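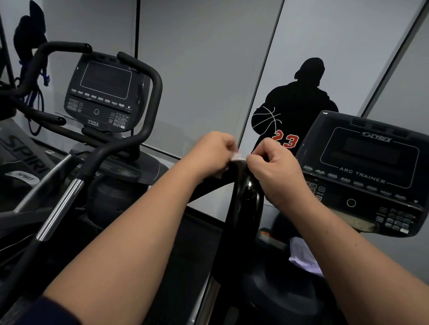 Skondside Open Day — your questions answered

When is it and do I need to book?

It runs through one afternoon in May, doors at 1 pm. No booking for the main hall. The small-group demonstrations take 13 people at a time, so put your name on the sheet at the welcome desk when you arrive.

What will I get to see?

Robots learning everyday jobs! Tomoyo Iwasaki and Damián Zavala will be running the two-armed machine we call Wadura, and you can watch it have a go at folding, sorting and wiping down. It gets things wrong quite often, and those are some of the best bits to watch.

Why is there so much about gyms?

Gym upkeep is our theme this year and we love it. A gym is full of fiddly little jobs that people do without thinking. Take a small white sticker on the curved, glossy black handle of a machine, with one hand at each edge of it. A person's fingers sort that out between them. For a robot it's a proper puzzle: thin material, a shiny surface, a curve, and other machines close by on both sides. Haruna Morikawa gives a talk on this at 3 pm and she brings things to pass round.

Can I try the controls?

Yes, please do! There are 3 practice stations in the side room. You wear the gloves, the arms follow you, and most visitors get the hang of it within a few minutes. Children are welcome with an adult.

How many recordings does a robot need to learn one job?

It depends hugely on the job. Our towel-folding set stands at 2737 recordings and Comfort Amegashie would still like more. For simple pick-and-place, 100 can be enough to get going.

Is it noisy?

The main hall can be. Ask for Eluned Sayce if you'd like a quieter look round — she keeps the first half hour calm for anyone who needs it.

Can I take photos?

Yes, but no flash near Wadura, as it upsets the sensors.

Is there parking?

Use the Quansah Road entrance. Bikes go round the back.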